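The Second Pair

The budget had to be in by five, and Ustyna Hordiienko had got as far as the line that said Arms, additional, and stopped. She typed a 6, deleted it, and went down the corridor with her coffee to look at what they already owned.

Montes, the supplier, had sent a proposal. It ran to 15 pages and used the word "transformative" on most of them. It wanted Fledilstead to buy a second cell this spring and two more in November, on the grounds that one pair of arms could hardly be expected to show what four pairs could do. Ustyna had heard this argument before, from a man selling greenhouses.

She stood with her shoulder against the door and watched the arms with the strap. 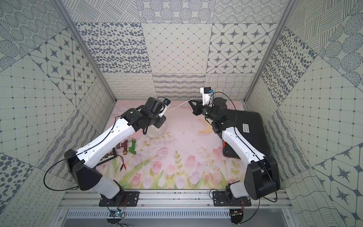
Photo: Fledilstead workshop

One gripper had one end and the other gripper had the other. She gave it the length of half a cup of coffee. Her grandmother had folded sheets like that, with an aunt on the far side of the kitchen, and nobody had sent the aunt an invoice for annual support.

The support was what bothered her. The arms themselves were a price, and a price you could argue with. But there was a line on page nine for "continuity", at 200 a month per cell, and she had rung Montes twice to ask what was being continued. The first time they told her it covered peace of mind. The second time they said somebody would ring back, and she was still waiting.

Then there were the grippers. Hitel made a cheap set and Rureck made a dear set, and the proposal assumed Rureck all the way through without saying so, unless you went to the appendix and turned the page sideways. She had turned the page sideways. The difference, over four cells, would have paid for the roof over the loading bay, where there had been a bucket since before she was hired.

She went back to her desk and wrote "Rureck??" in the margin, then came out again, because the desk had the form on it.

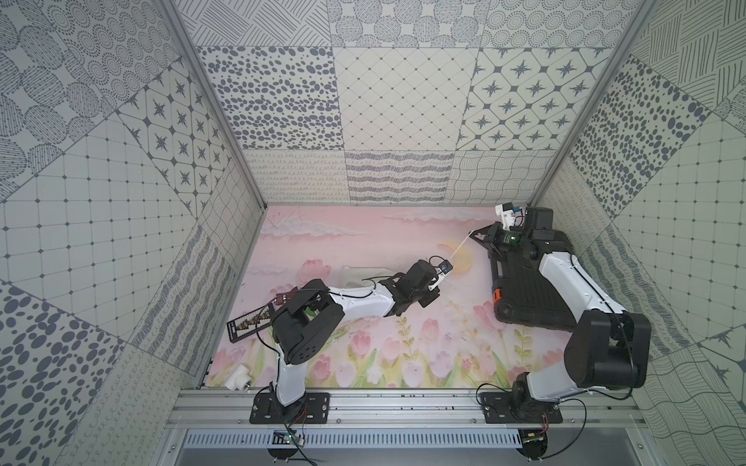
Montes would tell you a second cell pays for itself, came Wilf's voice from over by the kettle, but so would the first one have, if you'd asked them, and has anybody looked?

Ustyna said that she had looked. She had a folder. The first cell had been going to pay for itself in a year, and then in a year from when it was properly commissioned, and then the date had quietly left the reports altogether.

"So put nought," said Wilf.

"If I put nought they take the line away. Then when something breaks we've got no line."

"Put one, then."

"One what?"

He thought about it, or perhaps he was only waiting for the kettle. She could hear the motors from where she stood – a small, patient whine, like a fridge in another room. It wasn't the arms' fault. She tried to be fair about that. They hadn't written page nine.

What she wanted was for someone to say plainly what a second cell would do on a Tuesday morning that the first one couldn't. She had put that in an email, nearly in those words, and Montes had replied with a film. It had music.
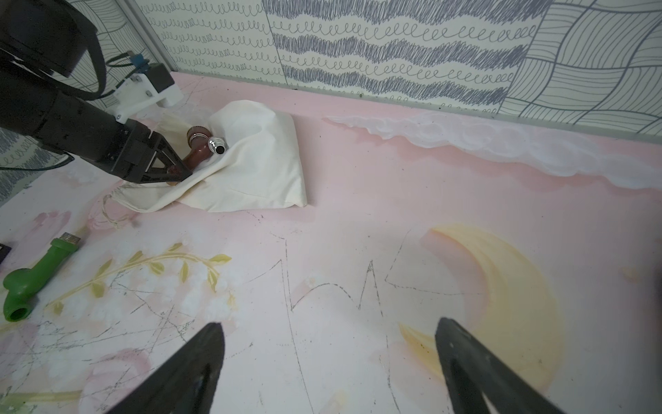
She had watched it to the end, all the same, and then she had watched it again with the sound off, which helped. With the sound off it was only a machine doing a job, and you could ask the ordinary questions. How often did it stop? Who came when it did, and were they on page nine?

At twenty to five she sat down and pulled the form towards her. Against Arms, additional, she wrote nought. Against Grippers, replacement, she wrote Hitel, one set. Then she made a new line, which the form allowed if you pressed hard enough on the right key, and called it Repairs and finding out, and put 1000 beside it.

The form asked for a justification. She typed "See folder", attached the folder, and went to empty the bucket.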